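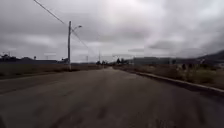

About Erholm Road Care

Erholm Road Care looks after private and unadopted roads: estate roads, farm approaches, business park loops and the long straight stretches that run out past the last houses. We started with one lorry and a yard at Liltum, and we now have 225 separate lengths of road on our books.

What we do

Most of our work is small. We patch worn asphalt, reset kerbs, clear drains and cut back verges. We also report faulty street lights to whoever owns them, although we don't repair them ourselves. Larger resurfacing jobs are shared with Clukulska, who supply the paving crew while we handle access, signs and letters to residents.

How we inspect

Every road is driven end to end twice a year, in June and again before winter, and walked wherever the surface needs a closer look. Notes go into Jin, our job list, and a written report reaches the client within 8 working days. 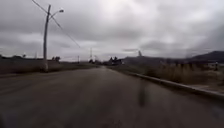
Verges take up more of our time than people expect. On open roads the growth beyond the kerb can get tall, and once it has dried out, like the tan grass and scrub along the right-hand side, we book it in for cutting before we touch the drains. We leave a strip uncut at the back if the landowner asks for it. Posts and markers are trimmed round by hand.

Working with us

There are six of us in the field and two in the office. Contracts run for a year and can be stopped with a month's notice. If you only need a single inspection, we do those too – please send a plan showing where your road starts and ends.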